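Illuvlow recipe box - README

Last touched 22 Jul 2019

Hello! If you've found your way in here you probably want recipes you can feed to a program, or you want to know why half of them tell you to "cook until done". I'll try to cover both.

What's in it

There are 1211 recipes, all typed up from handwritten cards and the backs of parish newsletters in Engate and Hendov. Most came from my own family and the neighbours, and 215 of them came in one go from Jasmina Obradović, who lent me her mother's tins for the whole of last September (I gave them back with new lids, the old ones were rusted through). Each recipe is one row in recipes.csv. The ingredients live separately in ingredients.csv, joined on card_id.

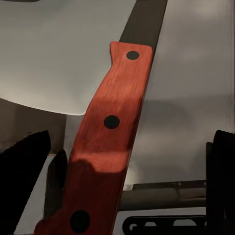
Kitchen knife with a riveted wooden handle.

The columns

card_id - a number, never reused, even when I delete a card.
title - as written, spelling mistakes and all. I'm fond of "Lemmon Puding" and it's staying.
village - Engate, Hendov or blank.
method - the full text, line breaks swapped for a single space.
serves - a whole number, or blank. Blank is very common! People cooked for whoever turned up.
oven - in Celsius if the card gave a temperature, otherwise the words on the card, so do expect "hot", "quick" and "bread oven, second day".

I did go back and forth on that last one. Zlatko Popescu wanted two columns, a tidy one and an original one, and he was probably right, but I'd already typed 722 cards by then and couldn't face starting over. If you'd like to do it, please send me a patch and I'll be thrilled.

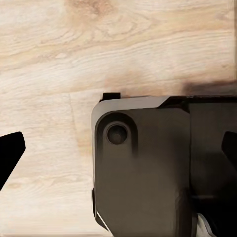 Measurements are the other muddle. A cup on the Hendov cards is a coffee cup, small, and a cup on the Engate cards is whatever was hanging on the hook. I've left the amounts exactly as they stand and put my best guess at grams in a column called grams_guess. Please don't treat it as gospel - I worked it out with my own scales on wet Sundays, and flour especially is all over the place.

Things I know are wrong

There are 27 cards with a missing second side, marked partial = yes. Some of the plum dumplings are in twice under different names. Accents got mangled in the first version, and I think I've fixed them all, but tell me if you spot a stray question mark in the middle of somebody's aunt. 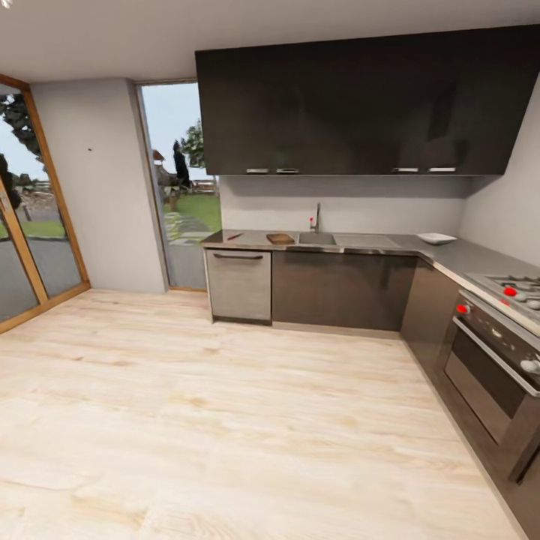 The jam recipes have no setting times at all, as the Sobczak cards (where nearly all the jam comes from) just say to try it on a plate. Same goes for pickles. I wouldn't use any of the preserving cards as safety advice, so look up a modern method before you bottle anything.

Using it

Help yourself, for anything you like. If you print a recipe, do put the village name next to it, the families asked me for that and I said yes. Corrections go in the issues page, one card per issue please, with the card_id in the title.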